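### 3.2 Household storage and the fit of children's footwear

Parents in the Watgate group were asked where their child's shoes were kept between wearings and how often the fit was checked. Of the 34 households that replied, 10 kept all shoes in a closed cupboard. The rest used a rack, a shelf or the floor near the door. 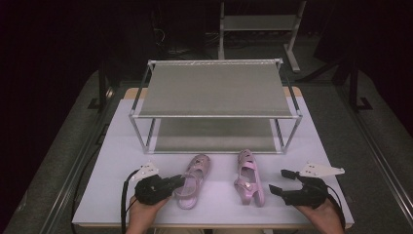 Fit was measured as the gap between the longest toe and the inner end of the shoe, with the child standing. We took 6 mm as the lower limit for shoes in daily use. Summer shoes gave the most trouble at this stage. A closed-toe sandal, such as the pink pair lying in front of the two-tier rack, hides the end of the foot, and parents who pressed the toe from outside tended to judge the gap too large. Chrysikopoulos and Sầm report the same error for winter boots in the Sumden survey.

Straps were recorded separately. A strap can be let out as the foot grows while the sole stays the same length, so a comfortable strap was not accepted as evidence of fit. 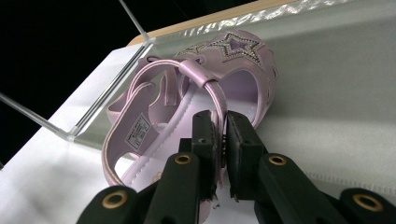
**Figure 4.** Child's sandal with looped straps and a star motif on the toe area.

Wear on the inner sole was scored from 0 to 100 by two raters, Christodoulou and Sivakumar, working apart. Where their scores differed by more than 10 points, the shoe was scored again by Tzavaras and the middle value was kept.

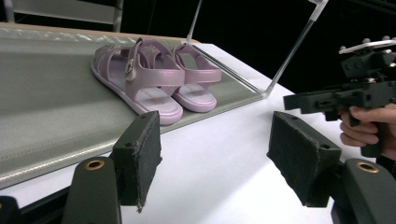

Scores were then set against the age of the shoe as given by the parent. Shoes handed down from an older child were left out of this step, as their first date of use was often unknown. They were kept in the storage analysis (Section 3.3).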